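Gerus Hospital opens spinal cord injury unit

The Gerus Regional Hospital opened its new spinal cord injury unit in November, adding 40 inpatient beds for people recovering from injuries to the neck and back. Until now, most patients from Podier County who needed this level of care were sent to the Llorente Medical Center, often for several months at a time.

The unit occupies two floors of the former maternity wing. It includes a therapy pool, a gym and a kitchen where patients can practice daily tasks before they go home. Rooms have ceiling lifts and wider doors, and relatives may stay overnight by arrangement.

According to the hospital's annual report, its neurology and rehabilitation services treated 1,168 patients last year – 573 of them for conditions affecting the spine. The hospital expects that number to rise as referrals from Zerkora and other nearby towns are moved to the new unit.

Admission is by physician referral only. Patients already receiving care at Llorente may ask to transfer once their doctors agree that they are well enough to travel.

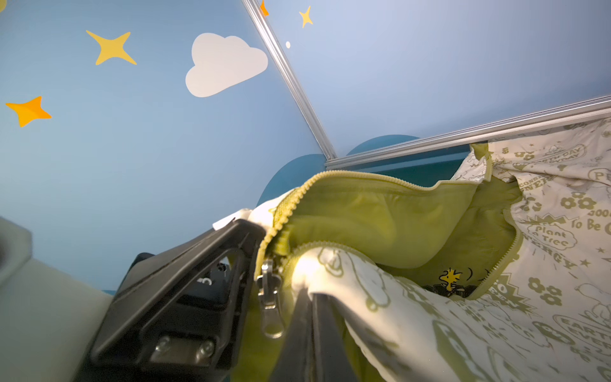 By the Gerus Regional Hospital Communications Office

Outpatient appointments will continue in the main building through the winter. Families with questions about visiting hours or overnight stays should contact the unit's front desk.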